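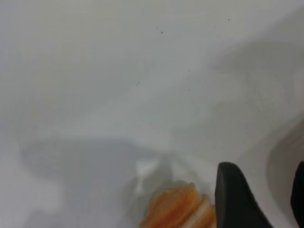

Workshop notebook, finishing room
Entry of 11th March
Kept by I. Wegener. Read and initialed by A. Sperling.

Subject: cleaning and inspection of white surfaces before handover

The morning was given to the white pieces returned from the Tarnomlow kitchen. They were unpacked on the long bench, and the wrapping paper was taken out to the corridor before any cleaning began. The paper sheds, and we have lost time to this before.

Small dark specks on white remain the main difficulty. On a pale, smooth finish even a very small fleck is noticed at once by the person receiving the piece, and the same fleck on the gray items would pass without remark. It is therefore necessary to settle in each case whether a speck is lying on the surface or is part of it. The order of work agreed with Ms. Rathjen in October was followed:

1. Soft brush, dry, one direction only.
2. Damp cotton cloth, folded, turned to a clean face after each pass.
3. Dry cloth.
4. Second look under the side lamp.
5. Anything still present is marked on the sheet with a pencil cross and left alone.

Step 5 was not kept in every case. Joscha Tiedemann used a fingernail on two marks on the tray, one of which came away. The other did not, and there is now a faint dull line beside it. He reported this himself and it has been entered on the sheet for piece 83. Fingernails, blades and the green pads are not to be used on any white finish in this room. A wooden pick may be used with permission.

Lighting. The overhead lamp alone is not sufficient. It throws the shadow of the hand and arm across the work, and a fleck in soft shadow is easily missed. Mr. Sperling moved the side lamp to the left end of the bench and lowered it until the light ran nearly level with the surface. Specks that could not be found from above were then plain. The drawback is that every trace of the cloth shows as well, and two pieces were wiped again without need. It is suggested that the side lamp be switched on for step 4 and switched off afterward.

Cloths. The Driltley cloths left lint on the first three pieces and were withdrawn. The older cotton ones, washed and cut down from sheets, gave no trouble. A box of 50 is left in the cupboard under the window - the lower shelf, behind the tape. Ms. Acuña asks that used cloths go in the lidded bin and not over the radiator.

Cleaner. Fedon was tried at the usual strength, 50 ml in 1000 ml of water, on the underside of piece 202. No change in gloss was observed after drying. It was not tried on an upper face. Plain water was enough for everything else today, and there is no reason to go further until the Pawłowska order, where grease is to be expected.

Dust in the room. The door to the saw room was found open at the start of the session and again after lunch. The bench was wiped down both times. If the door cannot be kept closed, the white work should be moved to the early part of the day before sawing begins. Mr. Sperling will raise this with the saw room.

Disagreement, recorded at the request of both parties: Ms. Rathjen holds that a piece with a fixed speck on an upper face should be returned to the supplier. Ms. Acuña holds that it may go out if the speck cannot be seen at arm's length in ordinary room light. The written standard says only "clean and free of visible dirt," which does not settle the matter. Until it is amended, such pieces are to be set aside on the top rack with the sheet attached.

Outstanding:
Sheet for 202 not signed.
Side lamp has a loose switch. Tiedemann to look at it.
Order more pencils, the soft kind.
Tray lids still to be unpacked - left in their box overnight, box taped shut.

I.W.

Added later, A.S.: switch repaired. Please do not lift the lamp by its cord.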